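Cable coiling

Cable coiling is the everyday job of winding up a cord, cable or thin rope so it stores flat and comes out again without knots. I've been editing this entry on the Skotham household wiki for a while now, and I still get a little excited about it (sorry!), so expect some opinions along with the facts.

The main idea is simple. A cable has a way it likes to bend, left over from how it was wound the first time, and good coiling goes along with that bend. 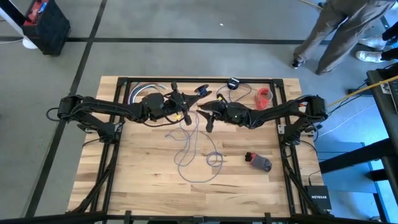 Twist is the big enemy of a long cable. Each time you wrap one around your hand or elbow you put a bit of twist into it, and the twist has to come out somewhere – usually as little circles that flop over each other. The thin purple-blue one winding across the middle of the wood has several of those. I'd start from a free end, let it roll between my fingers, and pull the whole length straight before making a single loop.

Over-under coiling

This is the method I use for anything long. You make one normal loop, then flip the next one under, and keep alternating. The twists cancel each other, and the cable lays out straight when you throw it. In the Irkmont area people call it the Kratochvíl wrap, though I've only ever heard that name out loud and never seen it in print.

Braided cords are softer and more forgiving, but they sprawl! A blue braided one left loose on a tabletop can make a big oval at one side and a proper tangle at the other. 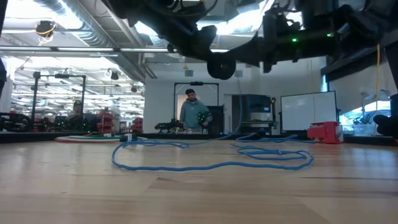
Flat coiling

For shorter cords I just lay the loops on a table, each one on top of the last, and close the coil with a strap. My Plosico straps have held up fine since December. Keep the loops the same size, wide enough that the cable doesn't kink, and leave the plug end on the outside so you can find it.

A good clear table helps a lot, with enough room for the loops to spread out while you work.

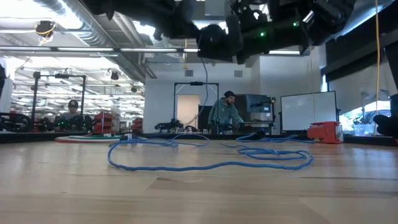 Blue cable in loose, overlapping loops on a light wooden tabletop.

See also: Cord straps; Knots and tangles; Rope storage

Last edited Friday, April 17, 2026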